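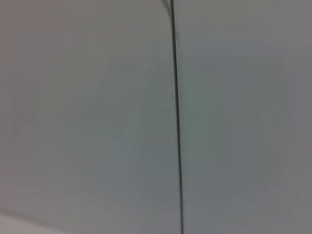 Wrist view checks before a run - notes, April

Print this page | E-mail this page

Start 8:40 in the morning. With me: Seul-gi Geum, and Barış Polat until lunch. We work on the written rules for the arm we call Iva. The other arm, Ji, follows the same rules when it is back on its base.

The wrist picture at the top is a good one for discussion, so I put it first. Pale gray surface, very near, everything soft, and one thin dark line going down a little to the right of the middle. At the top a second short stroke goes away to the left. Seul-gi read it as a cable. Barış read it as a gap between two panels. I looked for a connector or a clip to decide it and I could not find any. From this one picture I do not know, and I wrote this in the log with the same words: "dark line, cable or gap, not decided".

I think this is the correct way to write it. In our old log we have many lines like "cable in view, ok" and when I read them now I cannot say who looked or how near the arm was. The word "ok" I want to remove from the log completely.

Rule 1 (draft, agreed by three of us)

If a thin dark line is in the wrist view and the person at the desk cannot say what it is, it is treated as a cable. The arm does not move forward. It may go back only along the path it came, at creep speed, and a second person looks from the side before that.

Barış did not like the part about the second person. He says that in the evening there is often only one person in the room. My answer was that then the run waits until morning. We discussed this longer than it deserves. In the end we keep the sentence, and Sang-wook Kang will ask if the evening runs are needed at all.

Rule 2 (draft)

The wrist picture alone is not enough to release a stop. When the surface fills the whole view there is nothing in it to give the scale. A line can be a thick cord farther away or a thin wire very close, and they look the same to me. So the release needs the wrist picture and one more source: the side camera, or eyes.

10:15. Chang-ho Shim came with the printed checklist from Dornorau. Their list has 41 points and ours has 6. He would like that we take theirs complete. I read it through with a pencil. Many points are about fences and doors, and we have those already in the room rules. The points on loose cables are better than ours, I must say. I copied two of them with small changes in the wording:

- Every cable within reach of the arm is fixed at both ends before power on. A cable fixed at one end only counts as loose.
- The person who fixed the cable is not the person who signs for it.

The second one will be not popular, but it is cheap.

11:00. Question of distance. At present the forward motion stops at 40 mm from the expected surface and asks for confirmation. Seul-gi proposes 85 mm for any place where cables can hang. I tend to agree. With softness like in the picture above, at close range the edges become wide and pale, and a person under time pressure will decide too quickly. At 85 we lose a bit of time in each approach. I did not measure how much, so I write no number.

Decision: 85 mm for cable places, 40 mm stays for the others. Yu-na Ham must change it in Skeltum, because only she has the right to edit the limits. Please nobody else edit the limits, also not "only for a test".

Lunch.

13:30. Tried the wording of Rule 1 on Yu-na, who had not seen it before. She understood "forward" as forward of the base, and we meant forward along the tool. This is a dangerous difference. New wording: "does not move toward the surface". I like it more also because it is shorter. She asked too what happens if there are two lines, or one that forks. I showed her the short stroke at the top of the picture. Same rule, the number of lines changes nothing.

She had one more remark, on the lower left corner. The gray there is lighter, with a faint diagonal edge. Could be another surface, could be a fold or some rim. I had not noticed it in the morning - all three of us looked only at the dark line. So I add a small point for training: look at the corners first, then at the thing which takes your attention.

What goes in the log for each stop (new form):

- time, and name of the person at the desk
- what is seen, in plain words
- what is not decided
- second source used for the release, and name of that person

Open points

Sang-wook: evening runs, yes or no.
Yu-na: new limit in Skeltum, and a note in the change list with the old value.
Chang-ho: ask Dornorau if we may copy their two points with our wording.
Me: clean version of Rules 1 and 2, one page, large letters, for the wall near the desk. Also throw away the old page, it still says 40 mm for everything.

Stopped 16:20.

Print this page | E-mail this page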